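Skastach word list, README

What it is: a list of household words and short phrases, as people say them in four towns, with the spelling they'd use if writing a note to someone at home. Collected mostly in Oston and Barros, a bit in Brarkness. Skastach is the name of the whole thing, don't ask, it was the folder name and it stuck.

Version: the March one. Older copies floating about have the broken commas, bin them.

What's in the folder

words.csv - main file. 1000 rows, one word or phrase per row.
places.csv - 19 rows, one per street or estate where people were asked.
notes.txt - my notes, unsorted. Some of it is shopping.
old/ - leave alone please, two scripts still read from it.

Columns in words.csv

id - number, no meaning, gaps are fine
word - as said, spelled the way the person spelled it
plain - the ordinary word for the same thing
place - matches the code in places.csv
age - a band, never an exact age
room - kitchen, hall, front room, outside, other
sure - y or n. n means I couldn't read my own writing or the recording was bad

Of the 1000, 770 are marked y. If you're doing anything with counts use only those. The rest are fine for browsing.

How it was collected

Went round with a sheet of paper and asked what people call things. Where you put your coats. The end of the loaf. The bit under the stairs. The thing you dry dishes with. No pictures shown at the door, as showing a picture got us the shop word nearly every time. Later on the sheet got longer and people got bored, so the questions near the end have fewer answers. Should of split it in two.

Brarkness was done by post. Lower return, and the answers are tidier than real talk. Treat it seperately if you can.
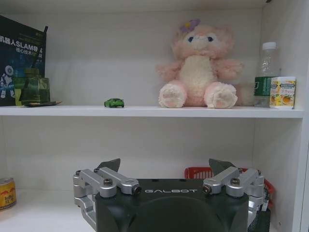
Shelf words are the messiest part of the list. Oston people seem to have one word for a shelf on a wall and another for a shelf inside a cupboard, Barros people use the same for both, and a few older ones in Barros say "ledge" for anything flat you can put a cup on. I've kept ledge as its own row each time. Didn't merge. If you want it merged, sort on plain and do it yourself, takes ten minutes.

Spelling

Left as given. So there are three spellings of the word for the end of the loaf and all three are right. Capital letters were taken out, apostrophes kept. Some programs turn the apostrophes into rubbish when opening the file, pick UTF-8 when it asks.

Known problems

- 64 rows have no room filled in. Early sheets didn't ask.
- Age bands changed halfway through. Old bands have a star after them.
- "tea" is down as a meal and a drink, same plain word. Needs fixing
- Two streets in Oston share a code. I know which rows are which for most of them, see notes.txt
- Swear words are in. Filter if it's for a school.

Not in here

Names, house numbers, recordings. The recordings were wiped once typed up, that was the deal at the door. Please don't write asking for them.

Using it

Free to use for anything, say where it came from. If you print any of it put the town next to the word, people in Barros get cross when their words turn up as Oston ones and fair enough.

Corrections

Send the id and what's wrong, one per line. New words welcome but only with a place and an age band, otherwise they sit in notes.txt for ever.

To do

fix tea
split the Oston code
outside words (bins, gates, the path between houses), barely started
check the starred bands against the paper sheets, box is in the loft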